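Prestow schafft Greifarm für die Fachbibliothek an: Bücher zurück ins Fach, ohne Umwege

Presseinformation, Juli

Wer schon einmal nach Feierabend einen Stapel Fachbücher einsortiert hat, kennt das Gefühl, dass der Tisch einfach nicht leerer werden will. Bei Prestow soll diese Arbeit künftig ein Greifarm übernehmen, und wir freuen uns sehr, heute erzählen zu dürfen, wie weit die Planung gediehen ist und was sie kosten darf.

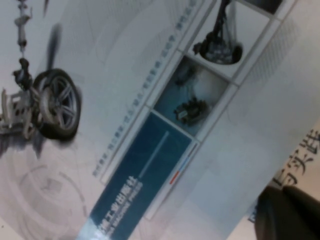
Bernice Odoi, die bei uns den Einkauf leitet, hat seit dem Frühjahr Angebote eingeholt, verglichen und (zum Leidwesen mancher Anbieter) sehr gründlich nachgefragt. Den Zuschlag erhielt Horkura. Der Greifer kostet in der gewählten Ausführung 1543 Euro, ein Satz Ersatzfinger liegt bei 500 Euro und wird gleich mitbestellt. Der Arm selbst wird für sechs Monate gemietet, damit wir in Ruhe prüfen können, ob er zu uns passt.

Geübt wird mit Titeln aus unserem eigenen Bestand, darunter ein chinesisches Fachbuch über Fahrzeugfahrwerke aus dem Verlag China Machine Press.
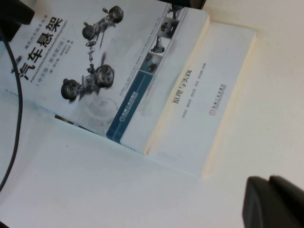 Was beim Kauf zu bedenken war

Ein dickes Buch flach vom Tisch aufzunehmen, verlangt einem Greifer einiges ab, und so floss ein guter Teil der Vorbereitung in die Frage nach der passenden Fingerform. „Wir wollten kein Gerät, das nur im Prospekt gut aussieht“, sagt Kwaku Gyamfi aus der Technik. „Unsere Bücher sind groß und schwer, und so manches liegt halb unter einem anderen.“
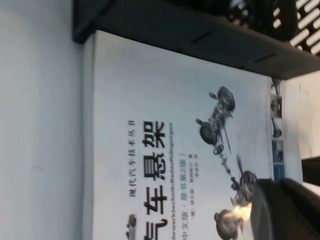 Auch die Kamera am Handgelenk stand früh auf der Wunschliste, ebenso eine zweite, fest montierte am Arbeitsplatz. Für beide zusammen sind 1423 Euro eingeplant, Halterungen und Kabel inbegriffen. Die Wartung übernimmt unser langjähriger Partner Medeiros, dem wir an dieser Stelle herzlich danken.

Als Ablage dient vorerst ein schwarzer Stehsammler mit mehreren Fächern, in dem ein Band über mobile Roboter und einer über ROS-Programmierung ihren Platz haben.
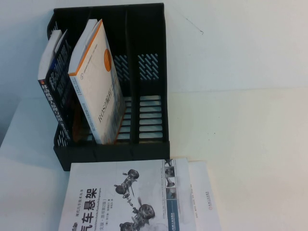
Wie es weitergeht

Nach Ablauf der Mietzeit entscheidet die Geschäftsführung über den Kauf des Arms. Afia Quaye stellt dafür die laufenden Kosten zusammen. Fragen zum Vorhaben beantwortet gern Akua Dramani aus der Pressestelle von Prestow, telefonisch täglich bis 16 Uhr.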